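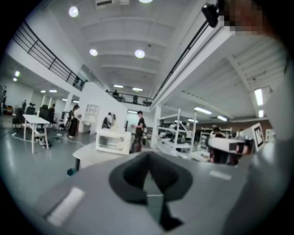
Prüfliste Veranstaltungstechnik und Bühnensicherheit
Konzertreihe Utorau, Spielstätte Halle Karakaya
Begehung vor der Wiederaufnahme des Spielbetriebs
Stand: Sonntag, 4. Januar 2026
Prüfende Person: Hường Đồng, Fachkraft für Veranstaltungstechnik
Betreiberin: Alberg Kulturbetriebe

Bewertung: i. O. = in Ordnung, M = Mangel, Frist gesetzt, SM = schwerer Mangel, Nutzung bis zur Behebung untersagt, n. g. = nicht geprüft.

1. Zugänge und Rettungswege

1.1 Rettungswege in voller Breite frei — i. O.
1.2 Notausgangstüren von innen ohne Hilfsmittel zu öffnen — M
Bemerkung: Die Tür zum Ladehof Nord schließt schwergängig. Das Türband ist nachzustellen. Die Tür ließ sich bei der Begehung mit erhöhtem Kraftaufwand öffnen.
1.3 Rettungszeichenleuchten in Funktion — i. O.
1.4 Bestuhlungs- und Rettungswegeplan ausgehängt — M
Bemerkung: Im Foyer hängt noch die Fassung mit dem alten Standort des Mischpults. Der genehmigte Plan für 900 Besucherplätze (unbestuhlt) liegt im Büro der Spielstättenleitung vor und ist auszuhängen.

2. Bühne und Aufbauten

2.1 Podeste verriegelt, Stöße bündig — i. O.
2.2 Absturzsicherung an der Bühnenrückseite — SM
Bemerkung: Das Geländer fehlt im Bereich des Schlagzeugpodests vollständig. Laut Auskunft der Bühnenleitung wurde es für den Einbau des Podests entfernt und anschließend nicht wieder angebracht. Die Nutzung des Podests ist bis zur Nachprüfung untersagt. Proben auf der Hauptfläche bleiben zulässig.
2.3 Treppen mit Handlauf und Kantenmarkierung — i. O.
2.4 Bühnenvorderkante bei Dunkelheit erkennbar — M
Bemerkung: Das Leuchtband ist auf der linken Seite abgelöst. Neu kleben, Untergrund vorher entfetten.
2.5 Wellenbrecher vor der Bühne — n. g.
Bemerkung: Zum Zeitpunkt der Begehung nicht aufgebaut. Die Prüfung erfolgt im aufgebauten Zustand vor dem ersten Einlass.

3. Hängende Lasten

3.1 Prüfbuch der Kettenzüge liegt vor und ist aktuell — i. O.
3.2 Sekundärsicherungen an allen Scheinwerfern — i. O.
3.3 Lastplan für die Beschallungsanlage — M
Bemerkung: Der Plan der Firma Lusari weist für die Haupttraverse eine Gesamtlast von 2.352 kg aus. In der Aufstellung der Einzellasten fehlen die beiden nachträglich ergänzten Videoflächen. Eine berichtigte Aufstellung ist einzureichen. Bis dahin sind die Videoflächen nicht zu hängen, auch nicht zu Probezwecken.
3.4 Traverse frei von sichtbaren Verformungen — i. O.

4. Elektrische Anlage

4.1 Verteiler verschlossen und beschriftet — i. O.
4.2 Fehlerstromschutzeinrichtungen über Prüftaste ausgelöst — i. O.
4.3 Leitungsführung im Publikumsbereich — M
Bemerkung: Zwischen Mischpult und Bühne sind auf einer Länge von nahezu 40 Metern Kabelbrücken verlegt. Zwei Deckel rasten nicht ein. Austausch gegen gleichartige Elemente aus dem Lagerbestand.
4.4 Ortsveränderliche Geräte mit gültiger Prüfplakette — M
Bemerkung: Am Nebelgerät mit der Inventarnummer 3711 ist die Plakette nicht lesbar. Das Gerät wurde außer Betrieb genommen und gekennzeichnet. Gastkünstlerinnen und Gastkünstler sind darauf hinzuweisen, dass auch mitgebrachte Verstärker und Netzteile vorzulegen sind.

5. Schallschutz

5.1 Pegelmessung am lautesten zugänglichen Ort eingerichtet — i. O.
5.2 Anzeige für das Tonpersonal einsehbar — i. O.
5.3 Gehörschutz an Garderobe und Bar vorrätig — M
Bemerkung: An der Bar nicht vorhanden. Auffüllen.
5.4 Aushang zur Schallbelastung im Eingangsbereich — i. O.

6. Brandschutz

6.1 Feuerlöscher zugänglich, Prüffrist eingehalten — i. O.
6.2 Vorhänge und Dekorationen schwer entflammbar, Nachweis liegt vor — M
Bemerkung: Für den neuen Rückprospekt wurde kein Nachweis vorgelegt. Nachreichung durch die Produktion.
6.3 Regelung zur Abschaltung der Rauchmelder bei Nebeleinsatz — i. O.
Bemerkung: Die Abschaltung ist im Wachbuch mit Uhrzeit einzutragen. Die Einträge der letzten Veranstaltungen waren vollständig.

7. Fristen

Punkt 2.2: vor jeder weiteren Nutzung des Podests, Nachprüfung erforderlich.
Punkte 1.2, 1.4, 2.4, 4.3 und 5.3: vor dem ersten Einlass.
Punkte 3.3 und 6.2: Unterlagen schriftlich an die Spielstättenleitung, Freigabe nur nach Gegenzeichnung.
Punkt 4.4: ohne Frist, das Gerät bleibt gesperrt.

Die nächste reguläre Begehung ist für März vorgesehen. Änderungen am Aufbau, die Lasten, Rettungswege oder die Zahl der Besucherplätze betreffen, sind unabhängig davon vorab anzuzeigen.

Verteiler: Spielstättenleitung, Bühnenleitung, Produktion Utorau, Lusari (nur Abschnitt 3)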